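중고 데스크톱을 파일 서버로 돌리면서 정리해 둔 메모

2022년 9월 20일

집에서 쓰는 파일 서버를 중고 사무용 데스크톱으로 바꾼 지 넉 달이 지났다. 5월에 이전을 마쳤고, 그동안 바꾼 설정과 바꾸지 않은 설정을 적어 둔다. 호스트 이름은 flondby, 백업을 받는 쪽은 doltden이다.

소비 전력은 크게 기대하지 않았다. 사무용 기종은 전원부 용량이 작은 편이고 대기 상태에서는 그럭저럭 조용하다. 다만 디스크를 늘리기 전에 SATA 전원 커넥터가 몇 개 나와 있는지는 확인해야 한다. 분기 케이블은 압착식만 쓴다. 몰딩식은 내부 절연 불량 사례를 여러 번 읽어서 제외했다. 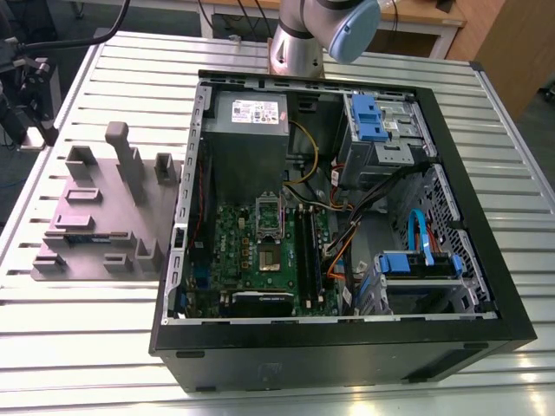 파일 시스템은 ZFS 미러로 잡았다. RAIDZ도 검토했으나 디스크를 교체할 때 절차가 단순한 쪽을 택했다. recordsize는 데이터셋별로 나누었다. 사진 원본은 1M, 문서와 설정 파일은 기본값 그대로다. 압축은 전부 lz4. 중복 제거는 켜지 않았다. 메모리를 많이 쓰는 데 비해 내 데이터에서는 이득이 거의 없었다.

스냅샷은 매시간 만들고 오래된 것은 스크립트로 지운다. 처음에는 삭제 조건을 잘못 써서 3개월 동안 하나도 지워지지 않았고, 목록이 3,000개를 넘긴 뒤에야 알았다. zfs list가 느려진 것이 유일한 증상이었다. 지금은 407개에서 유지된다.

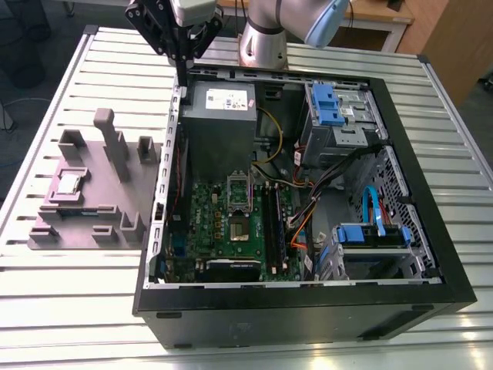 백업은 zfs send 증분 전송이다. 기준 스냅샷이 양쪽에 다 남아 있어야 하므로 bookmark를 같이 만든다. 이 방법은 Rasa Siliņa가 메일링 리스트에 올린 글을 보고 따라 했다. 원본 쪽 스냅샷을 실수로 지워도 bookmark만 있으면 증분이 이어진다. 단, 수신 쪽에는 해당 스냅샷이 실제로 있어야 한다. doltden에서 정리 스크립트를 돌리지 않는 이유가 이것이다.

전송 구간은 ssh로 충분했다. mbuffer를 끼워 보았지만 기가비트 환경에서는 차이를 측정하지 못했다.

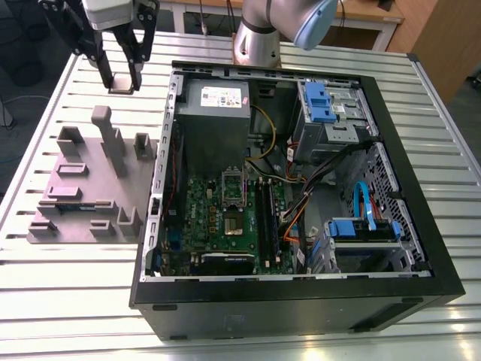
scrub은 매달 한 번 돌린다. 지금까지 체크섬 오류는 없다. SMART 긴 검사는 scrub과 겹치지 않게 보름 간격을 두었다. 두 작업이 겹치면 둘 다 몇 배로 늘어진다.

남은 일은 알림이다. 현재는 zed가 메일을 보내는데, 메일 중계가 죽으면 오류가 나도 모른다. 정상일 때도 하루 한 번 신호를 보내고, 신호가 끊기면 바깥에서 알려 주는 방식으로 바꿀 생각이다. 스크립트는 절반쯤 써 두었다.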